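4.2 Gripper pose estimation and time alignment

The demonstration stream reaches the planner as three separate signals: head camera frames, the inertial readings from each hand-held gripper, and the finger opening reported by the gripper encoder. None of these share a clock. Gentile, the logging layer, stamps each message on arrival at the host, which leaves a delay that differs by channel and drifts slowly over a session. We estimate the delay per channel instead of relying on the arrival stamps.

For each hand, the angular speed measured by the gripper is compared with the angular speed recovered from the marker track in the head camera, after the motion of the head itself has been removed. The two curves are cross-correlated over a window of 8 s, and the peak gives the offset. Windows in which the hand barely rotates have a flat correlation and are dropped. The remaining offsets are fitted with a straight line, so that drift is handled by the slope. Wednesday sessions recorded before the driver update showed a step in the offset partway through; these were split at the step and fitted in two pieces.

The marker track is computed as follows. Each gripper carries a square card with its own fiducial pattern, so left and right are told apart by the decoded identity and never by position in the image. This matters when the operator crosses hands. Corners are refined to subpixel precision, and the pose of the card is solved with the planar method, which returns two candidates. At steep viewing angles the two candidates have nearly equal reprojection error, and picking the smaller one produces a visible flip in the wrist orientation. Lurov, our state estimator, keeps both as weighted hypotheses for up to 200 ms and resolves them using the gyroscope. If the hypotheses cannot be separated in that time, the orientation is marked as invalid and only the position is passed on.

Figure 3 gives the viewpoint on which the tracker operates. With the hands held out in front of the body, both cards are tilted outward, the left one toward the lower left and the right one toward the lower right, and the finger pads are in view along with them. Tiled flooring with ceiling light reflections fills much of the background. Specular patches of this kind produced false quadrilateral candidates in the first version of the detector. They were removed by requiring a valid border and a decoded identity before a candidate is admitted to the filter.

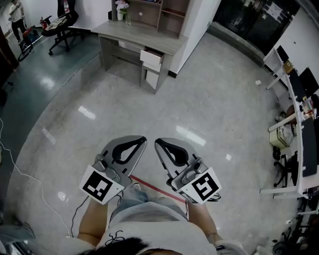

Figure 3. Head camera view with the two hand-held grippers and their fiducial cards.

4.3 Handling of marker loss

Marker loss is common when a gripper is turned inward or reaches behind an object. During loss the filter runs on inertial data alone, and position error grows quickly with time. We cap this mode at 80 frames. Past the cap, the segment is closed and a new one is opened when the card is next decoded. Segments shorter than the planner's minimum horizon are discarded.

A smoother is run backward over each closed segment. It uses the measurements after a gap to correct the states inside it, which the forward pass cannot do. The smoother is not available in live mode, and the results in Section 5 are therefore reported separately for forward-only and smoothed trajectories.

The finger opening is not affected by marker loss, as it comes from the encoder. We do, however, hold back any grasp event that falls inside a gap. The event time is reliable but the hand position at that time may not be, and early trials in which such events were passed through led the planner to place contacts in free space. Held events are released once smoothing is complete and the position covariance at the event time is below threshold.

4.4 Interface to the planner

Isteo consumes trajectories as timed pose sequences in the frame of the first valid head pose. Each sample carries the two hand poses, the two finger openings, a validity flag per hand, and the covariance. Invalid orientations are left empty and are not interpolated at this stage. The planner treats them as free variables and fills them subject to the joint limits of the target arm.

Resampling to the control rate is done last. An earlier arrangement resampled before smoothing, which spread single bad detections across neighboring samples and made them harder to reject. The replay tool written by Jong-dae Yang was used to compare the two orderings on the same logs.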